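Home > Equipment > Bench cells > Two-arm cells

Allside Turna two-arm bench cell: hands-on review

Reviewed by Lakmal Selvanayagam
Posted Wednesday, January 10, 2018

Verdict in brief: a solid frame and a decent pair of arms sold with a brochure that promises too much. Worth a look if you already have someone who can program it. Wait for the next software release if you don't.

Price as tested: on request (we asked, and were sent a form)
Arms: 2, matched pair
Frame: aluminum extrusion, open front
Grippers: two-finger, black, one per arm
Software: Jarton 4, one seat included
Optional: wall panels, top shelf, side basket, table covers
Support: email, weekdays

What Allside says it is

The sales page calls the Turna "a complete bench for any tabletop task." I have read that sentence many times now and I still don't know what "any" is supposed to cover. What you get in practice is two arms on a shared front rail, a frame to go around the table, and a license for Jarton, the program that records and plays back motions. Everything else on the page is an option, including a few things I would have called parts.

The pitch is aimed at labs and small shops that want to try two-handed jobs with ordinary household and office stuff. Cables, chargers, laptops, soft toys, clothes. That is a fair market, and a hard one. A bracket stays put when you nudge it. A charging cable doesn't.

Putting it together

The frame arrived in 43 pieces, not counting bolts, and the manual covers them in an order I can only describe as personal. Step six asks for a post that you were told to set aside in step nine. Ebbe Grønli, who did most of the wrenching with me, gave up on the book after lunch and worked from the parts drawing on the back cover, which is much better. If you buy one, start there.

Once it is up, it stays up. I leaned on the posts and ran both arms at full speed and saw nothing shift that I could measure with the tools I had. The front rail is the best part of the kit. The arms bolt down to it through square plates, and you can slide them closer together or farther apart with one hex key. I wish the scale printed in the manual were also printed on the rail. We ended up with a pencil mark.

The arms

They are quieter than the older Pruitt pair we have on the next bench, and they hold position better when they are stretched out. Allside claims repeatability that I couldn't confirm and won't repeat. Picking up the same object from the same spot, they did well. Picking it up from a slightly different spot was up to the software, and the software is a separate story.

Reach is fine in the middle of the table and poor in the back corners. The brochure drawing shows a neat half circle for each arm that covers the whole table. Our test arms could touch the back corners, yes, but with the wrist so straight that they couldn't do much once they were there. Plan on using the middle.

My larger gripe is the cabling on the arms themselves. The cable runs on the outside of the links. With two arms working over the same patch of table, you have to think about where that cable goes on every move. Jarton does not think about it for you.

Jarton 4

Recording is simple. You move the arm, press a key, move it again. Playback is smooth. Where it falls down is anything that depends on the two arms knowing about each other. There is a setting called "shared zone" that is supposed to stop them from reaching for the same place. In our tests it stopped them 265 times in one afternoon, mostly when they were nowhere near each other. Turning the sensitivity down fixed that and made me nervous instead.

Support answered my email in two days with a link to the page of the manual I had quoted in my email.

The desk-clutter test

Allside supplies a test called Desk Mix, and recommends that buyers run it before signing off. You load the table with laptops, power strips, chargers and whatever else is handy, and ask the arms to work their way through it. I like the idea. A clean table with one cube on it tells you very little, and I have sat through plenty of demos that never got past the cube. 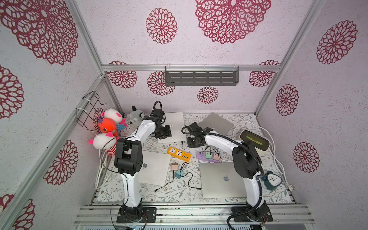 Desk Mix on the Turna, with the optional shelf and side basket fitted. Four laptops, two power strips, and cables across the cloth.

Closed laptops went better than I expected. The grippers are narrow and a laptop lid is slick, so sliding beats lifting, and once we gave up on lifting, our success rate climbed to around 80 percent. The chargers were acceptable. Plugs were poor. Pulling one out of a strip takes one arm to hold and one to pull, and that is exactly the case where the shared zone setting gets in the way. The loose cable was worse still, and I would not buy this cell for cable work on the strength of what I saw.

The brochure, for what it's worth, shows cable work on page one.

Options worth paying for

The top shelf is slotted, so you can tie things to it almost anywhere. Useful. The side basket is a wire basket, and you can get one at any hardware store. The wall panels can be covered in whatever you like — ours are in a big dahlia print — and if you intend to use cameras, ask Allside for advice on patterned backgrounds in writing. I asked by phone and got two different answers.

Who should buy it

If you have a programmer and a table full of real objects, the hardware will not hold you back much. If you are hoping to unpack it on a Monday and have it tidying a desk by the end of the week, I don't believe it, and I don't think the sales rep did either. A software update is listed for November. We have asked for an early copy and will rerun the plug and cable parts of Desk Mix when it comes.

Spare grippers are sold in pairs only. Frame posts can be ordered singly.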